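Workshop Tips from the Jorstead Robot Club
17 June 2023

Household hints usually concern limescale. Ours concern getting a robot arm to put the furniture straight after a meeting, a job any member could do in a minute and which has so far taken us since March. If your school or club is attempting the tidy-up task for the Prerside open day, help yourself to what follows.

Start with the chairs
Everyone wants to start with cups. Cups roll. A chair on castors forgives a bad approach by trundling off a little, and you can try again without fetching a dustpan.

Grip the top rail of the backrest, off to one side, and keep clear of the armrests. Usha Mudaliar spent two evenings on an armrest grip that was very elegant and turned every chair through a half circle into the nearest shin.

Go slowly for the first 14 cm of any pull. Castors like to swivel before they roll, and if you rush them the chair sets off in a direction of its own choosing.

Cables
Run the gripper cable along the arm and leave some slack at the wrist. Too little and it pulls out of its socket; too much and it lassoes the furniture. Check it with the arm at full stretch and again folded up, preferably before the visitors come in.

Tape down anything that crosses the floor. Gaffer tape comes off tiles more kindly if you warm it with a hairdryer first. Do not use parcel tape. We are still picking at ours.

Floors
Scuffs are the price of practice. A white pencil rubber shifts most of them, and a damp cloth with a drop of washing-up liquid sees to the rest. Try a hidden corner first. Thabiso Zulu favours a tennis ball on a broom handle, which works nicely and makes him look like a man with a very small enemy.

Pull the hair out of the castors while you're down there. Tweezers, good light, strong stomach.
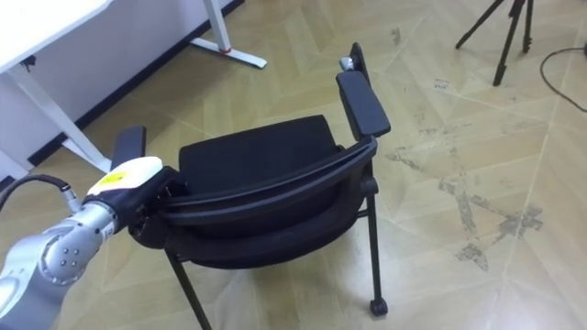 Save your positions under sensible names. We have 18 files called "chair final" and one called "chair final really", and the good one is "test2". Write the name on a scrap of masking tape and stick it to the laptop lid.

Judging at Prerside is out of 100, with 60 for the chairs and the rest for cups, bins and what the rules call general order. Do the chairs properly and you can afford to lose a cup.

Bring your own extension lead. The hall at Samonte had one socket, and the tea urn was in it.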